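20 April 2018

To: Siiri Dambrauskienė, Setiawan small grants
Re: Nasthorpe teaching bench, progress to date

Quick one, full accounts to follow. Sorry it's late — two of us out sick and the Allby order came in short.

**Money.** 300 spent on the bench itself, inside the line. Still to claim: 25 for delivery. Receipts are with Taras Boiko, he'll send scans.

**Bench.** Done. Black top down, wall behind it left plain on purpose so students can see liquid levels against it. Rasmus Bite wanted white, we can argue about that in October.

**Pipettes.** One on the stand for now. Rest are still out for calibration at Skadthorpe, no return date yet, I've chased. Stand takes more than one so no need to buy a second. Please strike that item from the budget.

**Racks.** Went with clear in the end. Costs a bit more than the wire kind but you can see the botom of every tube without lifting it, and it wipes down. Happy with it. Two rows of holes, fits the glass tubes and the capped ones.

**Tubes.** Teal caps on the plastic ones so far. Asked Allby for a second cap color so samples and blanks don't get mixed up — not in stock. Labels will have to do.

**Sessions.** 15 students through the first short course, 30 signed up for the next. Main complaint was waiting for a turn at the pipette. Fair. See above re Skadthorpe.

**Still to do**
- waste bin for used tips
- label tape
- written bench rules, Uldis Priedītis has a draft, needs cutting by half
- goggles in smaller sizes

Bench as it stands, pipette stand and tubes:
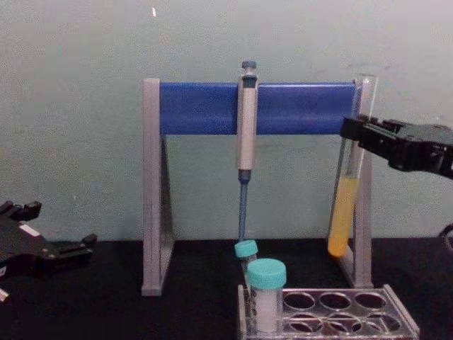
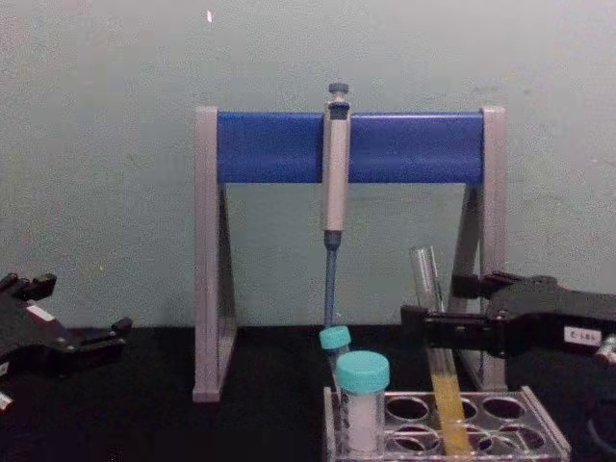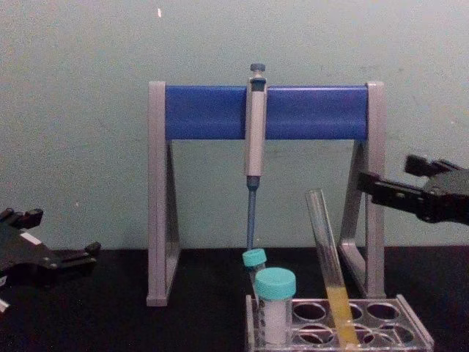
*Report by Barrett Szabo, Nasthorpe*

One more thing on the money. If the calibration bill comes in under, can we move the difference to tips and gloves? Need a yes or no before I reorder, an email is fine. Next report will have the attendence sheets and the full spend table.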